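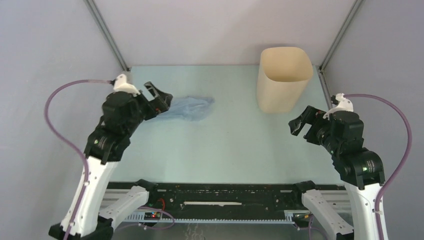 Figure 1. Two robot arms reaching toward each other over a pale mint-blue tabletop.

3.2 Missed-delivery cards: what people did with them

Cards first, then the diaries. Both towns used the same red-on-white card, left by the postman when nobody answered and the parcel wouldn't go through the letterbox. We sent out 400 diary packs between Bisteseck and Venddale and got 300 back in a state we could use. The rest were blank, or filled in for the first week and then dropped. No attempt to chase these up — Espinoza did ring a few households in Bisteseck but the calls are not part of the data.

The diary asked for three things. When the card was found, where it was found, what happened next. "Where" turned out to matter more than we planned for. Doormat, mostly. But also under the bin, in the porch with the takeaway menus, inside a neighbour's newspaper. Cards found away from the doormat were followed up later, and some not at all, which fits with Machala's earlier notes on shared hallways in Venddale (unpublished, kept by the author).

Collection from the depot was the option printed first on the card and people in Venddale mostly took it. Short walk, depot opens at 7. In Bisteseck the depot is past the ring road and shuts at 6, so anyone home from work on the late bus has missed it. Redelivery was prefered there, or asking for the parcel to be left at Kováčik, the paper shop on the square, which takes parcels in for the street behind it. The card does not mention Kováčik. People knew anyway.

Handwriting came up a lot. We had not asked about it. Diary keepers wrote that they could not read the time, or the tick was between two boxes, or the surname was the previous tenant's. One Bisteseck entry, in full: "Says it is with a neighbour. Which." Moon coded these as "unclear card" and Işık went through the same pages seperately. They disagreed on entries where the writer was plainly cross but had managed to get the parcel all the same. Those were kept in, coded by what was said about the card and not by the outcome.

Non-response. Small flats are under-represented, as are households that get hardly any post. A diary about missed parcels is dull if you never miss one. Čierny suggested paying for blank weeks as well as full ones and we would do that another time.

The Wetora text alert came in during April, part way through the Venddale diaries. Some households then had a card and a text for the same parcel, sometimes with different collection times on them. Entries after the switch are marked in the tables and left out of the town comparison in 3.3. Bisteseck had no text alerts while the diaries were running.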